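Kleiner Faden über einen kleinen Tisch
22.04.2024

1/
Guten Abend in die Runde! Ihr wolltet nach dem Küchenschubladen-Faden wissen, wie es mit dem Zimmer weitergeht, und ich habe es so lange vor mir hergeschoben, dass sogar Rostislav Lukáč aus dem Erdgeschoss im Treppenhaus gefragt hat, ob ich noch lebe. Ich lebe. Heute war der kleine dunkle Tisch an der Wand dran, und ich muss leider ausholen, ihr kennt mich ja.

2/
Der Tisch ist so ein Möbel, auf dem man »nur kurz« etwas ablegt. Brille, Kabel, Taschentücher, Zettelchen. Angefangen habe ich mit dem Papierkram, also mit allem, was zerknüllt, gefaltet oder beides war:

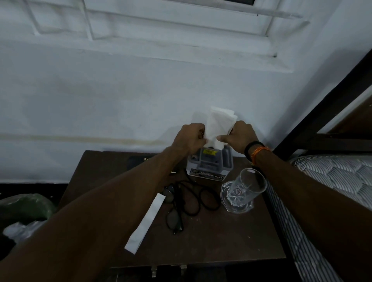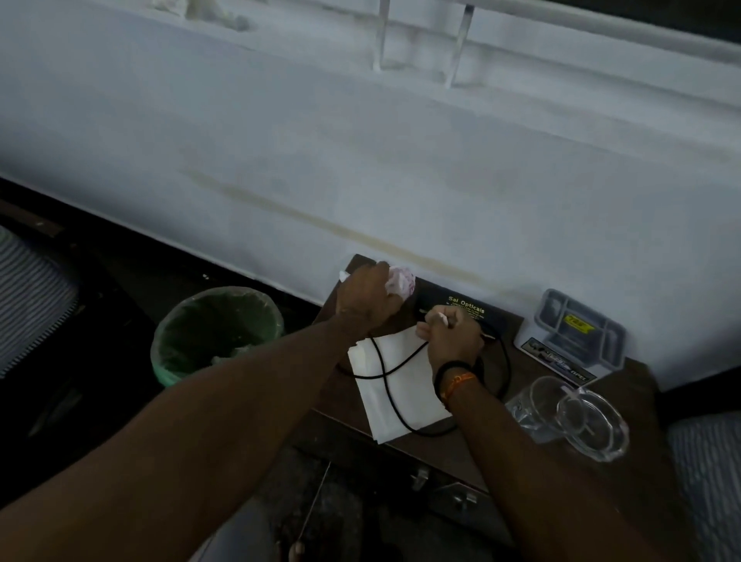
3/
Warum zuerst das Papier? Früher habe ich immer mit den schweren Sachen angefangen, Gläser weg, Aschenbecher weg, und dann stand ich in der Küche, habe Wasser aufgesetzt, die Post gelesen und bin erst abends wieder ins Zimmer gekommen. Mit dem Papier bleibt man am Platz. Der grüne Papierkorb steht gleich neben dem Tisch auf dem Boden, man muss sich nur ein bisschen drehen.

4/
Zum Papierkorb noch schnell etwas, weil es beim letzten Mal so viele Nachfragen gab: ja, mit Tüte drin, und den Rand der Tüte großzügig nach außen umschlagen. Ich war jahrelang zu geizig dafür und habe die Tüte knapp an die Kante gehängt. Sie rutscht dann natürlich beim ersten Apfelrest nach unten, und man fischt mit spitzen Fingern darin herum – kein schöner Tagesbeginn.

5/
Bei Taschentüchern und Servietten bin ich inzwischen streng mit mir. Ich habe ein Talent dafür, eine Serviette nur einmal zu benutzen, sie dann wieder ordentlich zu falten und hinzulegen, als käme gleich noch jemand zum Essen. Meine Mutter hat das auch gemacht, ihre lagen dann überall, auf der Fensterbank, im Nähkorb, einmal im Gebetbuch. Also: was auseinandergefaltet war, kommt weg. Was noch ganz frisch aussieht, darf in die Schublade zum Fensterputzen.

6/
Jetzt das Kabel. Ach, das Kabel! Schwarz, lang, in Schlingen über den halben Tisch, und auf dem ersten Foto liegt auch noch die Brille halb darunter. Ich habe es mir über die Jahre angewöhnt, vor dem Aufwickeln erst die Brille in Sicherheit zu bringen. Mit einem schwarzen Bügel zwischen schwarzen Schlingen zieht man sonst an etwas, an dem man nicht ziehen wollte. Die vorletzte Brille ist mir so auf den Boden gegangen, das war noch in der Wohnung in Vevumby, und die Reparatur beim Optiker dort hat mich 950 Kronen gekostet. Ich erzähle die Geschichte vermutlich zum dritten Mal, aber sie tut immer noch weh.

7/
Aufgewickelt wird locker, in großen Runden um die Hand, und das Ende zweimal quer herum. Keine Gummis, die werden bröselig und kleben. Wer mag, nimmt einen Rest Wollfaden. Ich habe eine ganze Dose voller Fadenreste, aus der seit dem Winter so ziemlich alles in diesem Haushalt zusammengebunden wird, Petersilie eingeschlossen.

8/
Dann die Frage, die mir bei jedem Tisch das Herz schwer macht: Was darf denn nun bleiben? Das schwarze Teil mit dem Schriftzug »Sai Opticals« (zweites Foto, unter Serviette und Kabel) darf bleiben. Ich mag die gelbe Schrift auf dem Schwarz, und hinten an der Wand stört es nicht. Ab heute soll da die Brille liegen, jeden Abend an derselben Stelle. Eine feste Adresse für die Brille, das predigt der Rundbrief von Sarolia seit Jahren, und ich habe ihn immer nickend gelesen und danach meine Brille gesucht.

9/
Das weiße Ding mit dem OPEL-Streifen am unteren Rand bleibt vorerst auch, an der Wand, wo es steht. Ich habe es heute zweimal in die Hand genommen und zweimal zurückgestellt. Manche Sachen brauchen bei mir einfach drei Anläufe, und ich finde, man darf sich diese Anläufe gönnen, solange man es nicht bei jedem Gegenstand im Haus so macht (ich sehe dich an, Keksdosensammlung).

10/
Glas und Aschenbecher gehören in die Küche. Beides klares Glas, beides nimmt man zusammen in eine Hand und läuft einmal. Den Aschenbecher bitte von Hand spülen und gut abtrocknen, bevor er wieder irgendwo hingestellt wird, auf dunklem Holz gibt jeder Wassertropfen einen hellen Ring. Mein Tisch hat schon einen aus früheren Zeiten, den haben wir mit Walnuss eingerieben. Die Hälfte habe ich dabei aufgegessen.

11/
Zum Abwischen: ein feuchtes Tuch, gut ausgewrungen, immer in Richtung der Maserung, und gleich mit einem trockenen hinterher. Die Kante an der Wand nicht vergessen! Dort sammeln sich kleine Papierschnipsel, und ich übersehe sie mit Hingabe. Wer einen Tisch hat, der sich leicht rücken lässt, zieht ihn am besten ein Stück vor und geht auch dahinter einmal durch. Ich habe dort eine Haarnadel wiedergefunden, über die ich mich mehr gefreut habe, als ich zugeben möchte.

12/
Für alle, die nach dem Möbel selbst fragen werden: Der Tisch kommt von Šindelář, das ist der Trödler hinter der Haltestelle Lustindale, der mit dem schiefen Vordach. Er ist 53 Zentimeter tief, ich hatte extra einen Zollstock dabei und bin mir mit dem Ding in der Straßenbahn sehr wichtig vorgekommen. Tiefer hätte es neben dem Bett auch nicht sein dürfen, da will man ja noch mit den Knien vorbei.

13/
Und wie lange hat es gedauert? Ich hatte mir den Küchenwecker auf 60 Minuten gestellt und ihn dann überhört, weil nebenan das Radio lief. Es war jedenfalls noch hell, als ich fertig war, und der Tee war noch trinkbar. Das nehme ich als gutes Zeichen.

14/
Das Bett mit dem blau-weiß gestreiften Laken kommt als Nächstes dran, also eigentlich der Platz darunter, und davor habe ich ordentlich Respekt. Im Mai, denke ich. Vorher muss ich noch zur Sammelstelle, und Rostislav hat versprochen, mir seinen Handkarren zu leihen, wenn er den Reifen geflickt hat.

15/
Schreibt mir gern darunter, was bei euch auf so einem Tischchen liegen bleiben darf! Letztes Mal kamen sieben Antworten zum Thema Korkenzieher, die habe ich alle gelesen und mir zwei abgeschrieben. Gute Nacht, ihr Lieben, ich stelle jetzt noch das Glas in den Schrank.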